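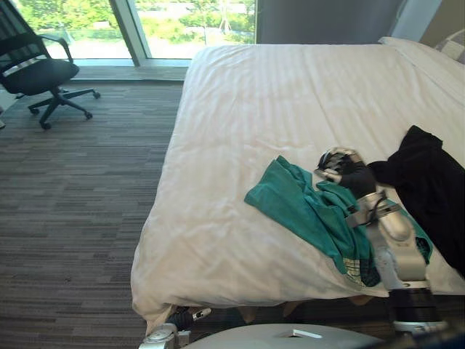 Doona keeps bunching up inside its cover, any fixes?

Posted by Severino Figueroa
14 comments · 3 shares

Hi all, hoping someone's cracked this. I bought a white queen cover from Cadwaladr in September and I love the look of it, but every morning the doona's in a lump down the foot end and I've got two layers of cotton up at my chin. The cover has buttons along the bottom and no ties inside. I've tried safety pins — never again, one opened at 2 am and got me in the shin. I can sew a bit, badly. What do you all do?

Marnie_Plavmont
Sew ties in! Get some cotton tape, cut a 16 cm piece for each corner, fold it in half and stitch the fold into the seam allowance on the inside. Then put a little loop on each corner of the doona and tie them together. I did mine by hand in front of the telly and they've been through heaps of washes. Check your sizes too — my cover was a king on a queen doona and no amount of tape was going to save that.
Helpful (16)

dazza200
just sleep under a blanket mate
Helpful (2)

Joltenitz Jo
Seconding the ties, but do the sides as well as the corners if you're a kicker like my husband.
Helpful (2)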